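4.2 配膳室における役割の変化

Cornoreck社の社員食堂では、試験導入の前から配膳室の動線が長年の悩みだった。調理台と壁際のあいだを一人が行き来し、片づけと次の準備を同時に進めなければならない。本節では、グリッパ付きアームの導入計画が、そこで働く人たちの一日をどう変えつつあるかを述べる。先に結論めいたことを書いてしまうと、筆者らの予想よりはるかに面白い変化が起きている!

事前検討はすべてシミュレーション上で行い、手首側の視点から得た画像を週ごとの打ち合わせで職員と共有した。
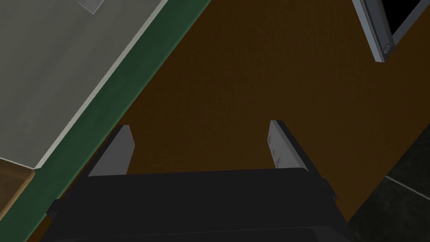
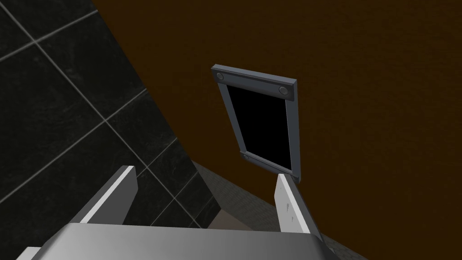 図3 シミュレーション環境における手首側視点の画像。いずれも二本の指は開いており、何も把持していない。上の画像では灰色の台の脇で茶色の床の上方に、下の画像では茶色の壁に取り付けられた枠の手前にグリッパがある。

指を開いたまま近づくところを先に見せてもらえたので、どこに立てばいいかを自分たちで決められた、とTomomi Sekiguchiは書いている。機械が来ると聞いたときは、自分の仕事が残るかどうかばかり考えていた。でも打ち合わせを重ねるうちに、話題は残るか残らないかから、朝の最初の一時間を誰がどう使うかに移っていった。いまは献立の札を自分で書く時間があるのがうれしい、とも続けている。

この記述は、筆者らが最も注目している点と重なる。職員への聞き取りで繰り返し現れたのは、作業量の増減よりも、作業の順番を決める権限についての発言だった。従来の配膳室では、順番は混雑によって決まっていた。食器が戻れば片づけ、列が伸びれば盛り付けに回る。自動化の検討を始めると、どの動作をアームに渡し、どの動作を手元に残すかを、職員自身が言葉にする必要が生じた。この「言葉にする」過程そのものが、職場を動かしはじめたのである。

検討に用いた動作計画ソフトウェアJidemoでは、模擬環境内での試行を2473回行った。試行の記録は数値だけでなく、手首側の視点の画像とともに職員に公開した。技術者向けの俯瞰図に比べ、この視点は職員に思いのほか好評だった。自分の手元を見ているようで話しやすいという意見が多く、「そこから手を伸ばすなら、先に台の上をあけておきたい」といった具体的な提案が次々に出た。提案のうち15件は動作計画に反映され、残りの多くも運用手順の側で採用されている。現場の知恵がこれほどの速さで設計に入っていく様子は、見ていて本当に心が躍るものだった。

変化は役割の名前にも及んだ。導入計画の当初、アームの動作を見守る係は「監視」と呼ばれていた。この呼び名には早い段階で異論が出て、職員の提案により「段取り」に改められた。見張る仕事ではなく組み立てる仕事だ、というのがその理由である。段取りの担当は日替わりで、経験年数を問わない。若手が担当する日には、ベテランが自分の手順をあらためて説明する場面が増え、これまで暗黙のうちに共有されていたこつが記録に残るようになった。壁際での立ち位置、台の上に物を仮置きするときの向き、声をかけるタイミングなど、手引きには一行も書かれていなかった事柄ばかりである。

もちろん、すべてが滑らかに進んだわけではない。画像だけでは奥行きがつかみにくいという指摘は最後まで残った。とくに壁の近くの動作については、指先と周囲の物との距離を読み違える人が複数おり、途中から別の角度の表示を併用した。また、打ち合わせが昼の準備と重なる日には参加者が偏り、夕方の担当者の意見が届きにくかった。Hubert Gruberからは、昼の担当者が決めた配置を夕方の担当者が毎回戻していた時期があり、その手間は試行の記録のどこにも現れない、との指摘を受けた。筆者らはこれを受けて打ち合わせを午後三時に移し、両方の担当者が顔を合わせる形にした。以後、配置の変更には双方の了承を必要としている。

比較のため、同じ計画をTakagi事業所でも開始した。こちらは一日に900食を提供する施設で、準備にあたる人数も配膳室の形も異なる。二月の時点では画像の共有を始めたばかりだが、早くも段取りという呼び名が自発的に使われている。ただし、同事業所ではアームに渡す動作を管理側が先に決めており、職員の提案がどこまで反映されるかはまだわからない。この違いが仕事の満足度にどう表れるかは、第5章で扱う聞き取りの第二期で検討する。

なお、聞き取りの録音は本人の同意を得た範囲で文字に起こし、発言者による確認を経てから分析に用いた。確認の段階で取り下げられた発言は、本節の考察にも含めていない。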